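Night skies over Furkport

What a November we've had! Three clear nights in a row (unheard of in this town), and the Urngate lookout was busy until well past 11 pm each time. Thanks to everyone who came up the hill with thermoses and blankets, and a big cheer for the Skenard Road families, who switched off their porch lights the whole time. You could really tell the difference from the top car park.

Nuanchan Noiphan brought her big scope along and kept it on Saturn for the kids. The rings got a gasp every single time — including from the grown-ups. Lizelle Nkosi is putting together a beginner's night for people who've never used a star chart, and she has 18 spots. Bring binoculars if you own a pair, a red torch if you don't mind hunting for one, and more layers than you think you need.

The lighting survey is rolling along too. We've now had 49 streets sent in, and Mnguni Crescent is officially our darkest, so congratulations to the neighbours there! If your street isn't on the list yet, go out after dinner, look for Orion's belt and note down how many stars you can pick out around it. Forms are at the library desk, or drop a note in the box by the door.

Our sky fund has passed over $3000, enough for a second loan telescope. Bookings open once it has been set up and tested.
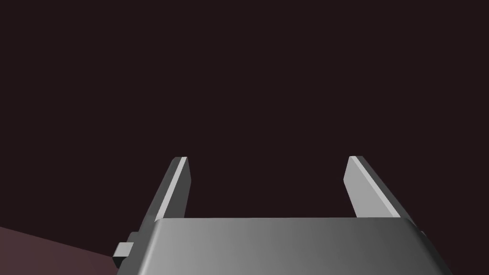 Grey against the dark: a computer-rendered view.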